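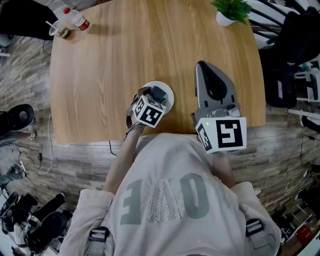

手持夹爪采集示教数据，训练损失很漂亮，上机就犯傻，问题出在采集环节吗？

提问于 2020年3月31日
标签：模仿学习 数据采集 手持夹爪 标定

先交代背景。我们是个小组，接了一个桌面整理的活，项目代号 Plisen，做的事情说出来不太体面：把小黑块从桌上拿起来，放进指定位置。为了让机器学会这件三岁小孩不屑于做的事，几个成年人轮流坐在桌边，一手一只手持夹爪，夹爪上顶着印了方形标记的白色立方体，夹了放，放了夹，从去年 11 月夹到现在。

目前攒了 2760 条双手示教。头戴相机从上往下拍，夹爪位姿靠立方体上的标记解算，开合量由夹爪自己的编码器给，走线缆传回主机。训练用的是 Mayrhofer 那套行为克隆的代码，基本没改，只把输入分辨率调小了，因为显卡不肯配合。

现象如下：

训练损失一路往下，验证集也跟着往下，曲线好看到可以打印出来贴墙上。上了真机，左臂还行，右臂每次都在离黑块差一指宽的地方郑重其事地合上夹爪，夹住一团空气，然后非常认真地把这团空气送到目标位置，松开，收工。回放日志，策略自我感觉良好。

已经试过的：
换随机种子，没用。
加数据增强，没用，夹空气的姿态更优雅了。
训练轮数翻倍，损失更低，空气夹得更稳。
重新标定相机内参，误差小了一点点，右臂不为所动。

有同事主张再采一批，理由是“数据多总没坏处”。我的腰不同意。想请教各位：这种单侧的固定偏差，应该先查标记立方体的安装，还是查时间同步，还是老老实实再采？另外每条示教之间要不要打乱物体位置？我们现在是黑块放在一个白色圆盘上，圆盘隔一阵子才挪一次。

补充一：评论里有人问操作员有几位，轮班三位，其中一位是左撇子。
补充二：手臂基座标定也做过，左右用的是同一块标定板。

回答一（已采纳，赞同 150）

先别采。你描述的不像是数据量的毛病，再采一批只会让它对“差一指宽”这件事更有信心。

按这个顺序查：

一、标记立方体到指尖的变换。左右两只夹爪八成用的是同一份 CAD 里的数值，但立方体是人装上去的，拧螺丝的时候歪一点，传到长手指的尖上就放大了。做法很土：在桌上固定一个尖点，让指尖顶着不动，手腕转着圈换姿态，录一段，解一下指尖在立方体坐标系里的位置。左右各做一遍。跟 CAD 的数一对，谁在撒谎一目了然。

二、标记的编号和面。立方体不同面上的标记如果大小不一样，配置文件里的边长也得分开写。我们当年就是所有面填了同一个边长，结果某个角度一转过去，夹爪在数据里凭空后退一截。人看视频看不出来，网络看得出来，还学会了。

三、时间同步。图像和编码器走的不是一条路，延迟也不一样。拿夹爪快速开合几下，把图像里手指动的那一刻和编码器曲线对齐，看差几帧。超过 5 帧就别往下训了。不过同步问题一般两只手一起犯病，你只有右边，所以我把它排第三。

四、遮挡。俯拍的时候，操作员一低头一探身，前臂和袖子就可能挡住标记。检测丢了之后你们的代码怎么办？如果是“沿用上一帧”，恭喜，抓取前最关键的那一小段全是定格画面。把检测失败的帧标出来画个直方图，左右手分开画。

圆盘的事：要挪，每条都挪。隔一阵子才挪一次，网络就会背位置，验证集又是从同一堆里随机切出来的，当然跟着好看。按圆盘位置分组切验证集，那条曲线大概就不适合贴墙了。

左撇子同事请留下，他是你们最宝贵的资产，只是记得在元数据里写清楚谁采的。

回答一下面的评论：

提问者：尖点测试做了。右边的立方体装反了九十度。不是歪，是反。从 11 月反到现在。

答主：那倒省事，离线乘一个旋转就能救回来，不用重采。但光是反九十度应该错得更离谱，你那边大概有人早就在配置里补过一刀，没补准。搜一下 offset。

提问者：搜到了，注释写着“临时”。提交记录里是我自己。

回答二（赞同 12）

同意楼上大部分，补一点桌面环境的经验。

我们在 Plaltov 做类似的采集，踩的坑不在夹爪，在桌子。桌上什么都有，水瓶、杯子、盆栽，大家觉得这叫“真实场景”，很自豪。后来发现某位同事每次轮到自己都把杯子摆在同一侧，策略就把杯子当成了路标，杯子一拿走，手臂悬在半空思考人生。现在的规矩是杂物可以有，每采一组就随手换一次地方，谁的饮料谁负责挪。

还有线。夹爪的线沿着小臂走，最好在肘部留出余量，再固定一下。线一绷紧，人会不自觉地绕着它使劲，轨迹里就多出一个奇怪的弧，机器人没有那根线，也照着绕。我们有一批数据就是这样，最后全删了，删的时候大家都没说话。

存储的话我们用 Dritley 的盘阵，写入跟不上会悄悄丢帧，建议每条录完立刻核对帧数，别等到月底。

回答三（赞同 -2）

建议直接上强化学习，不需要数据。

评论：那需要什么？

评论：需要另一个项目的预算。

评论：楼主最后右臂好了吗？

提问者：改完旋转、删掉“临时”，重新训了一版。现在能夹到了，放下的时候偏左。另开一帖。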